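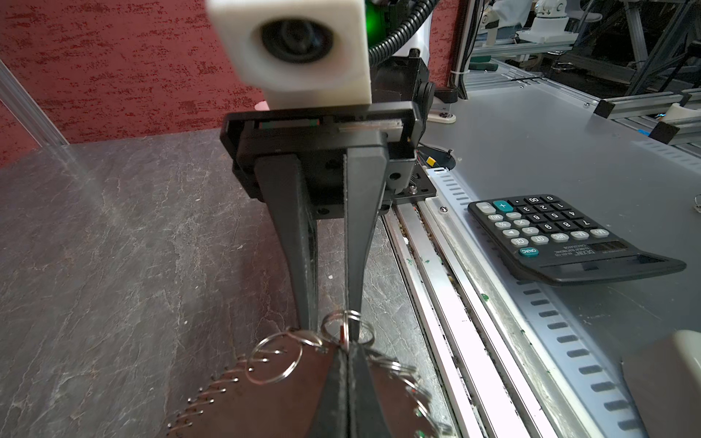
Saturday, a bit after 4 pm

Second dye vat of the month and I'm much happier with this one. Joana very kindly left me a jar of her dried eucalyptus bark from August, and it had been sitting on the shelf making me feel guilty, so this morning I finally tipped the lot into the big pot with rainwater from the tank and let it simmer while I caught up on the mending.

Wool first. I wound off 6 skeins of the Grunano yarn and soaked them overnight with the usual alum. Tomás thinks I'm too stingy with the alum and he may well be right, as the last batch came out patchy near the ties. This time I tied them looser, with figure eights, and gave them plenty of room to move about. Into the pot at 9, heat kept low, a gentle stir whenever I walked past (which was often, I can't leave these things alone!).

Colour at lunchtime was a soft tan, more biscuit than I was hoping for. I lifted 3 skeins out then and left the others in to see how deep they'd go. After the iron dip one of those turned a lovely smoky grey-brown, and I stood at the sink admiring it for far longer than I should have.

The Fröhlich thermometer is reading high again. It said 44 while the tap water was barely warm on my wrist, so please use the old glass one until Szabolcs has had a look at it.

Still to do: rinse the last of the iron skeins, label everything properly with pencil on cloth tags, and hang a sample of each in the north window for the fading test. Lourenço wants the leftover bath for his cotton, so please don't tip it out. It's in the lidded bucket under the bench.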